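Re: The road closure at Dovell last night, and the break-ins

Filed under: Neighborhood Watch & Safety > List Archive
Reading time: 4 minutes

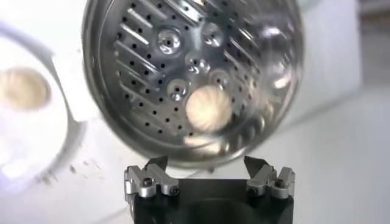

Hello everyone, and thank you to all of you who wrote in overnight, because I know how unsettling it is to look out of the window at that hour and see blue lights going past the end of the road. I was up until two with the kettle on, reading your messages as they came in, and I think it will help if I put what we know in one place. There has been a run of shed and garage break-ins on the Dovell side, and what the thieves want is metal: copper pipe, catalytic converters, garden taps, even kitchen stuff. A round stainless steel plate full of little holes and slots, the sort of thing you might take for a steamer insert, doesn't look like much to you or me, but put it in a sack with enough other steel and somebody will weigh it in for cash. So please don't leave anything out by the back door because you think it isn't worth stealing.

I'll answer the earlier message in pieces so I don't miss anything.

> Does anyone know why Dovell Road was closed from
> the bridge to the old Jusero works? We couldn't get
> the car home and had to leave it by the church and
> walk. There were at least four police cars and a
> van. The officer at the tape was perfectly polite
> but wouldn't tell us a thing.

Yes, it was closed from shortly after 11 pm until a bit before five in the morning. The officer I spoke to at the Sokthorpe end (also perfectly polite, I must say, and very cold, poor soul, in that wind) told me they'd had a call about people inside the Jusero building. It has been empty since spring, as you know, and the fence on the canal side has had a gap in it for as long as I can remember. They closed the road so they could search the yard and the towpath without cars going through. I asked if anyone was hurt and was told no, which was a great relief to me and I hope it is to you.

Two people were arrested. I don't know who they are, and if I did I wouldn't put it on the list. I'd ask all of you, as kindly as I can, not to guess at names here. We had some hurt feelings the last time that happened and it took a long while to mend.

> Somebody on the other group is saying it was a
> stabbing. Somebody else says it was a gas leak. I
> don't know what to believe and my mother is
> frightened to go out.

It was neither of those, going by what the police have told us. The gas van that people saw was there for a different job on Woo Lane and just happened to get stuck behind the tape like everybody else. Please tell your mother that the shops are open, the buses are running their normal route again, and if she would like company walking to the post office there are plenty of us who'd be glad to go with her. I'm usually heading that way in the mornings myself.

> We lost a lawnmower and my late father's tools in
> October and never heard a word back. Is it even
> worth reporting these things?

I'm so sorry about the tools. A mower you can replace, but that's a different kind of loss. And yes, please do report it, and do ring back and ask for your reference number if you never got one. At the last open meeting we were told there were 137 reports of theft from sheds and outbuildings in our area this past year, against 143 the year before, and a good many people in the room felt that the number only looked better since folks had given up calling. If it isn't reported it isn't on the map, and if it isn't on the map we don't get the patrols. I know it's tedious. I sat on hold for most of a lunch hour over my own side gate, and I had soup going cold the whole time, but I did get my number in the end.

If you have a doorbell camera that faces Dovell Road or the towpath, have a look at what it saved between 10 pm and midnight. Don't post it here, please. Keep a copy and tell the police you have it. Some of those cameras wipe themselves after a day or so, so it's best done tonight.

A few of you asked about the Jusero fence. I've written to the owners again. Their last reply said it would cost some 2000 to put right and that they were "reviewing options," and that was before the summer. If you'd like to write too, send me a note off-list and I'll forward the address. Polite letters do better than cross ones, in my experience, though I'll admit my first draft this time was a bit cross.

The Woo Lane gate to the allotments will be locked at dusk for the time being. If you have a plot and no key, knock on my door, and don't worry if it's late, I don't sleep much this week anyway. Bring your tools home with you if you can manage it. If they're too heavy to carry, I have a little space in my garage and you're welcome to it.

I'll write again once I hear anything more from the station. And to whoever left the flask of coffee on the wall for the officers at the bridge, they asked me to pass on their thanks, and the flask is on my porch, washed.

Warm wishes to you all,
your list moderator

Contact the list owner | © Dovell & Sokthorpe Neighbors List | Back to top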